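Speaker notes - what cichlids will and won't take as food
Evening talk, Stamden aquarium club

Start with thanks to Najwa Obeidat for the room and the tea. Mention that the tanks along the side are hers and please don't tap the glass.

Opening question to the room: who has fed their fish something that ended up rotting under a rock? Wait for hands. Then say I have done it with peas, prawns and once half a boiled egg.

First point. "Cichlid" covers a lot of fish. An oscar has a big mouth and will try anything that fits in it. A mbuna from Lake Malawi spends its day scraping algae off rocks and has a long gut to deal with it. Give the mbuna a diet of beef heart and you are asking for bloat. Ask what species people keep before going further, and change the order of the next parts if most of them have Africans.

Second point, snails. Will they eat them whole, shell and all? Some will. Cichlids have a second set of jaws in the throat, and in snail eaters those jaws are heavy enough to crush a shell. Most of the fish we keep will pick at the soft part and leave the shell on the gravel. Small ramshorns are a fair snack for an oscar. Large apple snails are not, and may lose their feelers before anyone notices.

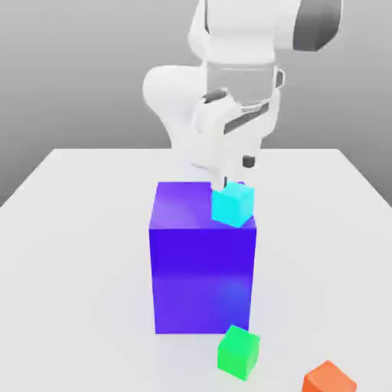

Third point, how much to put in. My own big tank gets fed twice a day, and I take out anything left after 3 minutes. Pellets first, frozen food as an extra. If you want a picture for portion size, take the small cyan cube on top of the tall purple-blue block: the cube is the treat and the block is the staple food under it. People tend to feed the other way round, and then wonder why the nitrates climb. One day a week without food does a healthy adult no harm.

Fourth point, live fish as food. I don't do it and I'd rather you didn't. Feeder goldfish bring in parasites, and they are fatty and poor food if used for months. Earthworms from a garden that hasn't been sprayed are better. Rinse them, cut them up for smaller fish. Olaia Mateos breeds her own worms and has brought a tub to pass round. Lid stays on.

Plants. Someone always asks. Yes, they will eat them or dig them up. Java fern and anubias tied to wood have lasted best with me. Vallisneria went in one night.

If there's time: the colony at Fagerlund, up to 4000 litres across all the tanks, run on mostly dry food and a little frozen krill. Growth was slower than in my fish but they lost far fewer fry. Say that I only saw it once, in May, so I can't speak for the whole year.

Questions. Likely ones are garlic (no strong view), bread (no), and whether fish get bored of one food (they may refuse a new one for a few days, keep offering it).

Finish by 20 past so there is time for the raffle. Worm tub back to Olaia before people leave.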